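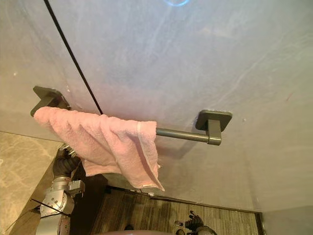

Relatório intercalar sobre o ensaio de poupança de água e de lavandaria na residência Gellus, apresentado à direção da Skumedia em 24 de junho. O período coberto vai de novembro até agora e abrange 90 quartos, todos na ala nascente. A ideia que nos foi financiada era simples de enunciar: se o hóspede for convidado a ficar com as mesmas toalhas, lava-se menos, gasta-se menos água e a conta desce. O convite assenta num código que todos os hotéis usam e que poucos hóspedes leem da mesma maneira. Uma toalha cor-de-rosa dobrada sobre um varão cinzento-escuro, numa parede de mármore claro, quer dizer "fico com ela" no nosso cartão de boas-vindas; para muita gente quer dizer apenas que o varão é o sítio das toalhas. Convém ter isto presente ao ler os números que se seguem.

Situação geral

O ensaio está a decorrer dentro do prazo e ligeiramente abaixo do orçamento. Não me parece que isso chegue para o considerar bem encaminhado. A proposta original, redigida pela consultora Strobel, prometia uma redução visível logo no primeiro trimestre. O que temos é uma redução no consumo da lavandaria que coincide com os meses de menor ocupação, e ainda não conseguimos separar uma coisa da outra.

O contador instalado pela Nilent na conduta da lavandaria registou 259 metros cúbicos no período. A Nilent apresenta este valor como um sucesso. Pedi o valor de referência com que o compararam e recebi uma estimativa calculada a partir de faturas do edifício inteiro, incluindo a cozinha e a rega do pátio. Enquanto não houver uma base de comparação decente, recomendo que este número não seja citado para fora.

Cartões e formação

Os cartões foram substituídos uma vez. A primeira versão tinha demasiado texto e um desenho de uma gota que Hannelore Vogler, da receção, descreveu por escrito como "uma pera". A segunda versão tem duas frases e está em quatro línguas. Não temos prova de que funcione melhor. Temos menos perguntas ao balcão, o que pode significar que os hóspedes entenderam ou que deixaram de olhar.

A formação do pessoal de andares correu em 6 sessões curtas, conduzidas por Nele Brandes. A adesão foi boa. O problema apareceu depois: várias funcionárias continuam a trocar todas as toalhas, com receio de reclamações, e a chefia intermédia não lhes diz claramente que não o façam. Mattes Kröger propôs uma folha de registo por quarto. Aceitei com reservas, porque mais uma folha a preencher no fim do turno tende a ser preenchida de memória.

Custos

A despesa com detergente desceu. O fornecedor alterou a concentração do produto a meio do ensaio, pelo que a comparação em litros deixou de servir e a comparação em euros depende de um desconto que termina no verão. O gasto em energia das secadoras manteve-se praticamente igual. Anneliese Petersen está a rever as faturas e entregará a sua nota em separado.

Riscos

O maior risco é de calendário. Se o ensaio terminar antes da época alta, teremos medido uma casa meio vazia. O segundo é a tentação de alargar o modelo à ala poente só porque os cartões já estão impressos. Poul Mogensen defende esse alargamento; eu não o apoio com os dados atuais.

Pedidos à direção

Prolongamento do ensaio por 12 semanas, sem reforço de verba.
Contador próprio para a cozinha, a pagar com o saldo da rubrica de impressão.
Uma instrução escrita da gerência ao pessoal de andares, assinada, sobre quando trocar e quando não trocar.
Suspensão do comunicado preparado pela Strobel até haver valores comparáveis.

Seguem em anexo as leituras do contador, as duas versões do cartão e o resumo das sessões de formação. As folhas de registo por quarto serão enviadas quando estiverem completas.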